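**Wipe-clean tablecloth keeps its fold lines, how do I get it flat?**

Posted by Orncombe, Tuesday, February 3, 2026

I bought a patterned cloth for my mum's tea at the hall in Lelitz, 165 cm wide, and it came folded up tight like a road map. I've had it on two different tables now and the creases still catch the light. I daren't iron it as the label only says "wipe clean". Tea is in a fortnight and I've got 26 people coming, so any ideas welcome! It's the one with the carnations:

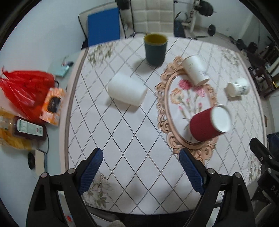 *Diamond pattern all over, carnations in the oval. Six cups on it.*

**Rirside**

Ooh, I've been through this. Don't put an iron straight on it, mine stuck and I had to bin the lot (and scrub the iron, which took me all evening). What worked was the tumble dryer on the lowest setting with a damp towel, ten minutes, then straight onto the table while still warm. Smooth it from the middle out with your hands. If you haven't got a dryer, hang it in the bathroom while someone has a long shower, it's slower but it does help.

After that, never fold it again. I roll mine round a cardboard tube, the sort carpet shops give away if you ask nicely.

**Rondonuwu**

just turn it over and leave it a week lol. mine cost 85p from the market so i wasn't bothered

**Orncombe**

Thanks both. Might try the shower thing first as I'm a coward about the dryer. One more daft question, should the oval sit dead centre or nearer the top end? The hall tables are long ones.
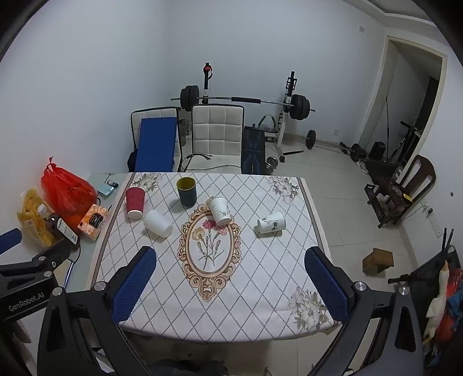 *Same cloth on the rectangular table, brown stripes down the two sides.*

**Rirside**

Centre, I'd say, and get the stripes straight first, everything else follows. Leave 30 cm hanging at each end if you can, any more and people sit on it.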